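Creek rising behind our place — when do you leave?

We moved to Fernenwood in July and our first big storm had the creek up to the back fence by dark. It went down overnight, but I want a real plan before the next one! What do you all watch for, and how early do you go?

Rajkumari Bajpai
Great that you're asking now! Pick your trigger while the sun is out. Ours is the second fence post, and once water touches it we're gone within 15 minutes — shoes, papers, dog, car. Never drive or wade across the low crossing, even if it looks shallow. And if you have a room up high with solid walls, keep a bag in there too, in case the road closes first.
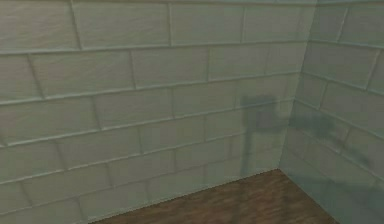

Block walls meeting at an inside corner.

Sign up for the county text alerts as well, they're free and so handy at 4 in the morning.

ekum_side
just go when the neighbors go

Vitale
Please don't wait on the neighbors, half of them slept through the last one! I love the fence post idea. I painted mine bright orange and can see it from the kitchen with a flashlight, some 60 feet off. Also park facing out.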